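Ticket 2619: Dome of the Rastano church appears on the wrong building
Product: Prullus (guide and map for historic churches)
Opened by: Asnakech Wubshet
Assigned to: Liya Workneh
Opened: 2021-07-15
Priority: Medium (was Urgent, see below)
Status: Waiting on reporter

Asnakech Wubshet wrote:

The entry for the parish church at Rastano gives it a neoclassical dome and a four-column porch. Rastano has neither. Rastano has a brick bell tower and a leaking gutter. The dome belongs to the cemetery chapel at Allasska, whose own entry now says "no text available". I have reported this before, in January, and was told it would sort itself out. I've set this one to Urgent as the church has been domed for half a year.

Liya Workneh wrote:

Thanks, I can see it here too. I've taken it down to Medium, with apologies to the dome. Could you tell me which view you were in (map, list or plan) and whether you were signed in as an editor?

Asnakech Wubshet wrote:

List view, signed in. Also wrong in map view. The plan is correct, so anyone who reads floor plans for pleasure has been well served throughout.

Liya Workneh wrote:

What I've tried so far:

Cleared the stored copy of the Rastano page. Came back with dome.
Opened the entry signed out, in a different browser. Dome.
Rolled the text back to the version before January. Tower returned, stayed for 8 minutes, then dome.
Checked the record numbers. Both buildings have their own, and they don't match, so it isn't a plain duplicate.

The third one is interesting. Something is writing the text back on a timer. I suspect the Wolde import, which still pulls descriptions from the old card index every so often and believes whatever it finds there.

Asnakech Wubshet wrote:

The card index was typed up by two people who disagreed about how to spell Allasska. I'd start there.

While you're in the entry, the picture under "West front" is also not the west front. 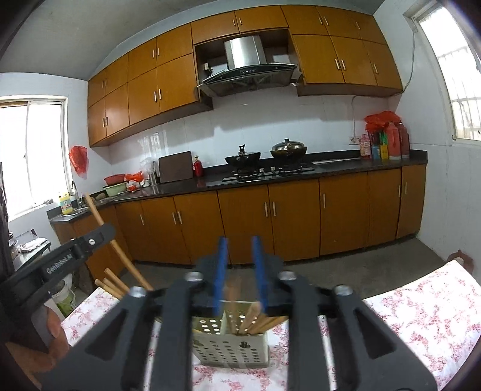
West front (gallery item 5): chopsticks in a white holder, flowered tablecloth

Liya Workneh wrote:

Noted, and no, I can't find a porch in it either. I've unlinked gallery item 5 from the Rastano entry on the test copy. The live page will follow once the import is dealt with, or it'll only be put back.

You were right about the spelling. The old index has the chapel under "Alaska" with one l, one s and no explanation. Wolde couldn't match that to anything, so it attached the card to the next entry in the drawer. The next entry in the drawer was Rastano, for reasons of filing I've decided not to look into.

Done today:

Paused the Wolde import for this district.
Corrected the spelling on the card.
Restored the brick tower, and moved the dome and porch text to the chapel.

The tower has now lasted through lunch. Could you check both entries and confirm the building dates? The card has the chapel consecrated before it was founded.

Asnakech Wubshet wrote:

Rastano is fine in list and map. Allasska has its dome back but is now described as "brick, with gutter". The dates I'll have to look up in the parish book, and the parish office opens on Tuesdays.

Liya Workneh wrote:

Gutter removed. Leaving the ticket open for the dates.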